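Ticket 879 – Reddish-brown marks on white backing sheet
Status: Closed
Opened by: Krystyna Krajewska
Assigned to: Sandro Pace, Brundudstead linen store 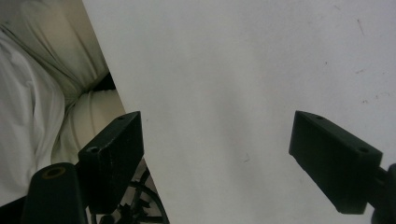 Krystyna, 7 June 2025
I'm sorting the white and cream fabric for the Trilbridge guest rooms and I need to know if this sheet is safe to put up against it. We slide one of these big white sheets in beside each stack so the folds stay put on the shelf, and I love how tidy it makes everything! But there's a thin reddish-brown streak near the upper right, plus a cluster of tiny specks farther down that side. There's a faint grayish mark lower down too, near the middle. The rest of it looks mostly clean. What worries me is the fabric, which is bunched right up along the slanting edge. Is this rust? Will it come off on the cream?

Sandro
Great spot, I'd have walked straight past specks that small. Please don't wipe it yet. Water can carry a rust mark a surprisingly long way. Two questions. Does a dry white cloth pick anything up? And which shelf did the sheet come from?

Krystyna
Dry cloth pressed on the streak, then on the specks: nothing on the cloth. Same with the gray mark. It came from shelf 18, the one with the old metal brackets. I ran a finger along the bracket and it came away orange, so I think we have our answer.

Sandro
Lovely detective work. Next steps:
1. Move the fabric off the sheet and shake out each piece by a window.
2. Go over the folds that were touching it, both sides.
3. Try a soft white eraser on one speck. Stop if it smears.
4. Leave shelf 18 empty until the brackets are done.

Krystyna
Steps 1 and 2 done. No marks on any of the cream, and none on the brighter white either. So happy about that – those are the nice ones. The eraser lifted the gray mark completely. The specks went a bit paler and then stopped. The streak didn't budge.

Sandro
Then the streak is in the surface and we'll retire that sheet from linen duty. It can go under the paint pots. I've put in a request for new ones from Ziółkowski, order 427. Brackets get sanded and painted this week. Can you check the other shelves on that wall while you're there?

Krystyna
Checked them all. One more bracket is starting to go, on the shelf below, with no marks on the sheet there so far. I tied a bit of string on it so you can find it. Refolded everything while I had it out and the creases are so much better now!

Sandro
Found the string, both brackets painted and dry. New sheets are in. Shelf 18 is back in use. Closing this one, but reopen it if any specks show up.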